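Ison Kitchen Robotics Project
Progress report to the Akton Fund, equipment planning stage

Thank you again for your patience while we worked through the budget - it has been a slow fall, but a good one. Since September we have kept all our trials in simulation, so that we know what we need before we spend your money on hardware.
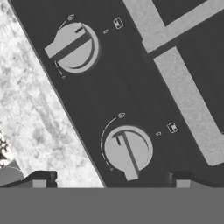 We had first planned on one arm with a basic gripper. After 80 trial runs we would now like to price a better one, and to set aside $900 for spare finger pads.

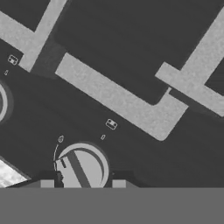

Simulated close view over the cooktop, with the gripper along the bottom edge.

Close work like this also makes us want to spend a little more on cameras, and we have asked Abdella for a quote on 2 of them. The mounts come to $300, and we hope you will agree that they belong in the first order.

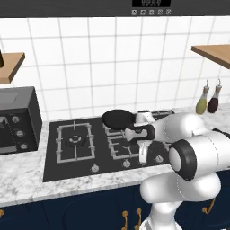 The Rindunham site has kindly offered us floor space, though the counter there still has to be measured and the power checked. Please hold the installation line as it stands until we send you those numbers.

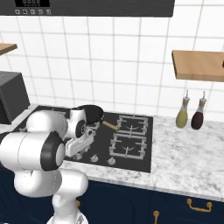

Submitted by the Ison project office
Wednesday, December 29, 2021

Pan handling remains the task we are budgeting around. We would be very glad of your answer on the gripper before we place the order for the arm, as the two ship together.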